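Four stars from me for the Furkitside desk top in the pale finish. I paid $144 for it in March, after dithering between this one and the Carrilho, which looked nice online but came in a much yellower color.

The good stuff first! The grain is lovely, all long wavy lines, and it makes my little office feel so much brighter in the morning. It went onto my old Triris legs in up to 2 hours (I'm slow, and I had to redo 11 screws). No wobble so far, even when I lean on it.

My one gripe is the shine. With the light coming in from the side you get a big bright patch, and I've ended up shifting my chair more than once - a matte version would be perfect. The edges could be softer on the wrists too.

Would I buy it again? Yep, probably the longer one.
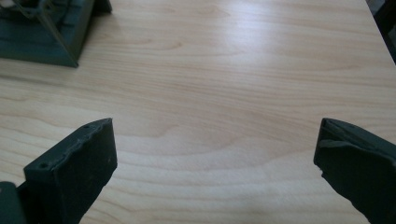
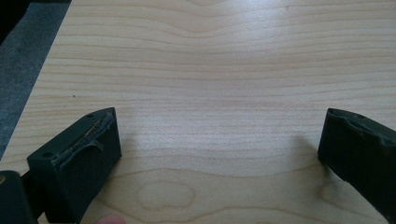 Pale finish, wavy grain and that shine I mentioned, in both photos.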